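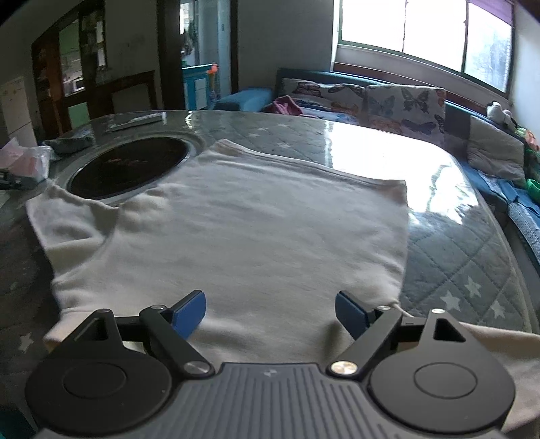

Fig. 1. Two-finger gripper over the garment, pads open. Table cover is glossy, with window glare on it.

Courses > Robotics Practice > Project Reports

Working rules for hand-held gripper sessions in homes
Brelow project, final report, submitted 9/3/20

Summary

We wrote a set of rules for recording garment handling with a hand-held gripper, then tried to follow them ourselves. 515 recordings before the rules, 1,164 after. The job was cloth only - laying out, flattening, folding. Short version: most of our bad recordings came from setup and not from the hardware.

Why rules

The first batch was all over the place. Everybody started from a different spot, some with the pads closed, some open. 133 recordings thrown out in February. The Grarness handbook we were given covers fixed arms behind a fence, nothing on a tool a person carries. So we borrowed the headings and wrote our own text.

The rules (version 2)

Pads open at the start, garment between you and the far edge of the table.
Both finger pads in view for the whole recording. If one goes out, stop and redo.
Check the pivots and link arms before each session. Anything stiff gets written down.
Free hand stays off the linkage. Pinch points are at the inner ends of the arms and at the finger mounts.
Grip fabric by a hem or corner where you can. Do not pull on stitching.
Ask the household before you move anything. Leave the room how you found it.
No faces, mail or screens. If one gets in, mark the recording and tell the household the same day.
Note the light. Shiny table covers get their own tag.

What went wrong

Glare. See Fig. 1, bright patch right by the corner of a pale garment, and the edge gets hard to pick out. We argued about covering the table with a sheet. Decided no - real tables are shiny, so we tag it and keep it.

Rule on pivots was skipped alot at first. Moved it to the top of the Chambi log sheet and people did it.

Redo rule is too strict for long folds. Needs a time limit, say two seconds out of view. Not tested yet.

Still to do

Sleeves need there own rule. Training page for new people. Send version 3 to the Brikcombe lab for comments.

Filed under: Student Work, Robot Safety, Good Practice

Contact the course office | Back to top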